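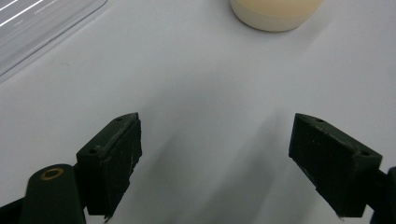

Figure 1. Tabletop, smooth, matte white.

Furniture and Surfaces, Unit 9
The white tabletop: handout to go with the Monday lecture

Read this before the workshop session. It covers the same ground as the lecture, minus the digressions on shellac, and the reading questions at the end are the ones we will go over in class.

1. What the catalogs say

Pick up any office or kitchen furniture catalog from the past few years and you will find the matte white top described as calm, timeless, hygienic and forgiving. Those are four separate claims and they deserve to be taken apart separately. The first two are matters of taste, and I leave them to you. The other two can be tested with a damp cloth and a pencil.

The Kisora catalog, which we use in this course since it is free and full of adjectives, says its white tops "hide everyday marks." The Plamden one says the same surface "shows you when it needs cleaning." Both companies sell a white top with a low sheen. It would be interesting to put the two sales teams in one room.

2. Terms

Matte. Low reflection at ordinary viewing angles. It describes how light leaves the surface and nothing else. A matte surface may be hard or soft, sealed or porous, cheap or costly. Students routinely write "matte laminate" in their reports when all they know is "matte." I mark this down.

Smooth. No texture you can readily see. Be careful with this one. Many low-sheen surfaces have a very fine texture, since scattering light is how they get to be low sheen, and you find it with a fingernail or a raking light. "Smooth" from a photograph is a provisional word. Figure 1 can support smooth, matte and white. It can't tell you what the top is made of, how thick it is, or what is holding it up, and if your notes say otherwise you have made it up.

White. There is no such thing as plain white in this trade. Ask for the sample chip, and look at it under the lights in the room where the table is going to live. A top that looked neutral in the showroom can go faintly pink or green at home. The top hasn't changed.

3. The "hides marks" claim

It depends on the mark.

Fingerprints: a pale matte surface does do better than a dark gloss one. Granted. A dark matte surface, on the other hand, can be the worst of the lot, and the word "matte" on the label will not save you.

Pencil, ink, newsprint: a white top hides none of this. Why would it?

Crumbs and dust: pale dust on white goes unseen, dark dust on white jumps out. People who say a white table "gets dirtier" usually mean they have started noticing what was on the brown one.

Burnished patches: the one the catalogs leave out. Rub a matte surface often enough in the same place (a forearm, the base of a monitor, a coffee mug that always goes back to its spot) and you can polish it. You end up with a shiny area in a dull field, and no cleaner will take it off, because there is nothing on it to take off. Scrubbing makes it worse. Some makers now say their surface can be repaired with heat. Ask to see it done on a piece that has been in use, with somebody other than the salesperson holding the iron.

4. The "hygienic" claim

White looks clean. That is a fact about people. The color of a surface has no bearing on what is living on it, and the only practical help white gives is that you can see some kinds of spill sooner. Clear spills you won't see any better, and those include a fair number of the ones you would want to know about.

Seams, edges and the underside matter far more than the face. In last term's workshop the faces of the tops came up well with a cloth and dish soap. The front edges, where hands go, did not.

5. Small exercise: the cloth and pencil test

You will need a white top or an offcut, a soft pencil, a ballpoint, cold tea, a damp cloth, dish soap and a desk lamp you can move.

Draw a short line with the pencil and another with the ballpoint. Put down a drop of tea beside them and leave everything for 10 minutes. Wipe with the damp cloth only. Write down what is left. Then use a little soap and write down what is left again. Finally turn off the room lights, lay the lamp nearly flat on the table so the beam skims across, and look along the surface toward it.

That last step is the one students skip. It is also where they would have found the scratches.

Do the test on a piece you are allowed to ruin. The Wuko offcuts in the bin by the door are for this purpose. The Parisi table at the front of the room is not, whatever the last group told you.

Results from the 31 offcuts tested so far have been messy. Pencil came off most with water alone. Ballpoint was all over the place, and the spread within a single maker's pieces was as wide as the spread between makers. I would not draw any conclusion about brands from this, and two reports last term did so anyway.

6. White tops and light

Designers like to say a white top "brings light into a room." It brings none. It returns more of what arrives than a dark top does, which can be pleasant in a basement and tiring beside a south window. The matte finish helps, in that you don't get the hard bright patch a gloss top throws back at you, but the overall brightness is still there. Anyone reading from white paper on a white table will notice how little there is to separate the page from what it is lying on. Small pale objects are hard to find on it for the same reason. Dark ones stand out very well, and if your work involves sorting dark hardware, sewing black thread or looking for a dropped screw, this is the best argument for the white top I know of. The catalogs never make it.

7. Care, in brief

Soft cloth, water, a drop of dish soap, dry it after. Skip powders, green scouring pads and the melamine sponge, which is a fine abrasive however soft it feels in the hand. Skip wax and furniture polish as well: on a low-sheen face they tend to leave streaks that catch the light. Bleach solutions are sometimes permitted and sometimes void the warranty, so read the sheet that came with the table. If there was no sheet, try the underside first.

Felt pads under anything heavy. Lift, don't slide.

8. Reading and preparation

Chapter 2 of the course reader, the section on sheen. The section on color temperature is optional and in my view out of date.

Bring to the workshop:
one catalog page that makes a claim about a white surface, with the claim underlined
your own wording of a test that could prove it wrong
a rag

To think over beforehand:
If a surface "ages gracefully," how would you recognize one that didn't?
Which marks on your own table at home did you stop seeing, and when?
A client wants white, matte, scratch-proof and cheap. Which of these do you talk about first – and what would you want to have in your hand when you do?

Reports are due at the start of the session. Photographs are welcome, including one taken with the lamp low. Label each with what the surface is, if you know, and "unknown" if you don't.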